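Batano, cajitas translúcidas con bandeja: reseña tras un verano de uso

Voy rápido que tengo el taller a medias. Compré el juego de Batano en junio, lo he usado a diario hasta ahora, septiembre, y me habéis preguntado tres veces por él en los comentarios de la entrada de los botes de Stinen. Pues venga.

Qué es. Cajas de plástico translúcido con tapa, tamaño bolsillo grande, y una bandeja honda donde se apilan. Se venden juntas o por separado. Yo pillé el juego completo y luego otra tanda de cajas sueltas. En total me he dejado 213 euros, portes incluidos, y ya sé que es una barbaridad para guardar tornillos. Arash Vahidi me lo dijo en su momento y me lo sigue diciendo.

Para qué las quería. Tornillería pequeña, muelles, juntas, fusibles, lo de siempre. Antes lo tenía todo en una cajonera Fukov de las de toda la vida, cajoncitos que se salen del riel cuando tiras con ganas. Se me cayó uno un viernes por la tarde, arandelas por todo el suelo, y esa misma noche hice el pedido.

Las cajas. Bien. Plástico rígido, no cruje al apretarlo. Translúcido, o sea que intuyes lo que hay dentro pero no lees una referencia a través. Para saber si son muelles o fusibles, vale. Para distinguir M3 de M2,5, ni de broma, etiqueta obligatoria. Las etiquetas de papel se despegan a las dos semanas, las de vinilo aguantan. Ojo con las de vinilo baratas, dejan pegote y luego hay que darle con alcohol.

El cierre. Clic seco, se nota en el dedo. Al principio durísimo, las primeras veces me dejaba la uña. Con el uso afloja lo justo. Una de ellas ya no cierra bien de un lado, se me cayó de canto desde el banco, asi que culpa mía a medias. He escrito a Batano por si mandan tapas sueltas y me contestaron en el día: no las venden, pero me mandaban una caja de cortesía. Llegó. Punto para ellos.

Apilado. Aquí está lo bueno y lo malo. Apilan planas, sin reborde que encaje, así que en la mesa puedes hacer columnas pero a la mínima se te corren. Dentro de la bandeja la cosa cambia, las paredes hacen de tope y las pilas se quedan donde las pones. Mi forma de trabajar es esa: lo que uso a diario en la bandeja, lo que estoy tocando en ese momento fuera, al lado.
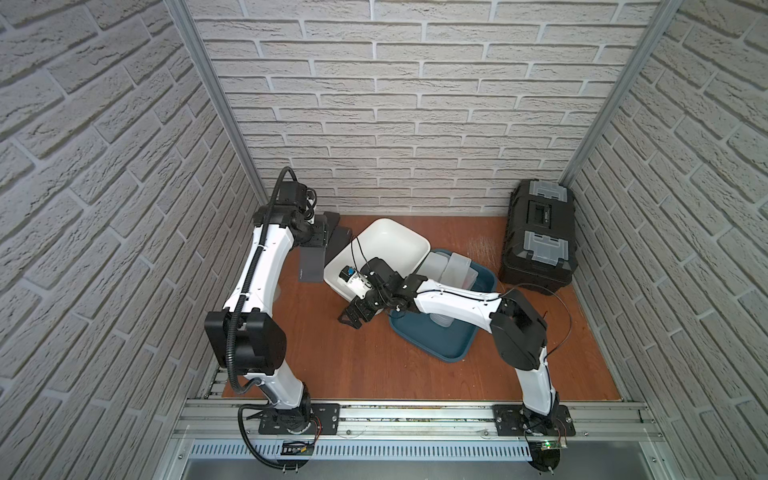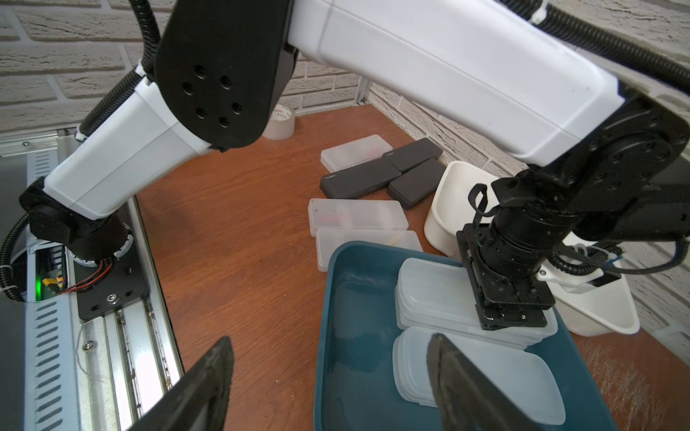 La bandeja verde azulada sobre la mesa.

El color. Me gusta, qué queréis que os diga. Hay también gris, pero el gris se pierde en cualquier taller y este lo ves desde la puerta. La superficie de dentro es lisa y se limpia con un trapo. Se raya, eso sí. A los tres meses la mía tiene el fondo lleno de marcas finas de arrastrar cajas. No me molesta pero si sois de los que lo quieren todo nuevo, pues sabedlo.

Lo que no me gusta de la bandeja: no lleva asas. Ninguna. La coges por el borde y cargada de tornillos pesa lo suyo, el borde se clava. Le he pedido a Mahtab Khosravi, que tiene impresora, que me saque unas asas de pinza a ver si funcionan. Si salen bien subo el archivo. También echo en falta unos separadores. Si llenas la bandeja entera no se mueve nada, pero en cuanto sacas una pila las demás empiezan a bailar y a los dos días aquello está torcido. Yo meto un taco de espuma en el hueco y tirando.

Sobre superficie de madera patina un poco. Cuatro topes de silicona adhesivos de los de puerta de armario y arreglado. Tendrían que venir de serie, por ese precio.

Comparado con lo demás que he tenido:

Fukov, la cajonera. Más barata, ocupa pared en vez de mesa, y si nunca sacas el cajón entero es cómoda. Yo siempre acabo sacando el cajón entero.

Stinen, los botes de rosca. Muy buenos para líquidos y polvos, ya lo conté. Para piezas un rollo, metes los dedos y no llegas al fondo. Y redondos, con lo que pierdes sitio.

Stanciu, el maletín con compartimentos. Para ir a casa de alguien a arreglar algo, sigue siendo el mejor que tengo. Para el taller no, porque cada vez que quieres una arandela abres el maletin entero y media mesa ocupada. Además el mío trae los tabiques que no ajustan abajo y las piezas finas se cuelan de un hueco a otro.

Lo que gano con las Batano es poder coger solo la caja que me hace falta, ponerla al lado de lo que esté montando y devolverla luego. Parece una tontería. Me ahorra mucho paseo.

Cosas sueltas que se me olvidaban:

— Las cajas huelen a plástico los primeros días. Con la tapa abierta una noche se va.
— No las metáis en el lavavajillas. Probé con 2 y una salió alabeada.
— Electricidad estática. Con bolitas de porexpán y cosas así se pega todo a la tapa. Con metal, nada.
— En vertical, de canto, caben más en la bandeja pero luego no ves qué es cada una si no etiquetas el lateral. Yo he vuelto a tumbarlas.

Precio. Caro. Si solo queréis la bandeja, hay mil por ahí más baratas que harán lo mismo, siempre que midáis antes. Las cajas sí las pagaría otra vez, por el cierre sobre todo. Mi consejo sería coger unas pocas cajas sueltas, usarlas un mes y luego decidir. Es lo que no hice yo.

Nota: 9 las cajas, la bandeja un seis y porque me gusta el color. Si sacan una versión con asas me lo pienso.

Para la próxima tengo pendiente el flexo y unas pinzas que me han dejado probar. Las dudas en comentarios, contesto por la noche.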